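Skosthorpe Library Plans for Longer Evening Hours
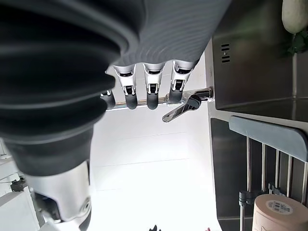 Huiling Jiang expects the branch to stay open until 9 on weeknights from October, and said the change was overdue. "People who work in Sullum could not get here before the doors closed," she said.

The branch lends around 4,000 titles a month. Jiang said that most requests come from evening readers - many of them parents - and that a further 300 large-print books have been ordered.

Asked about parking, she said the Femville lot would remain free after six. "We have that in writing," she said.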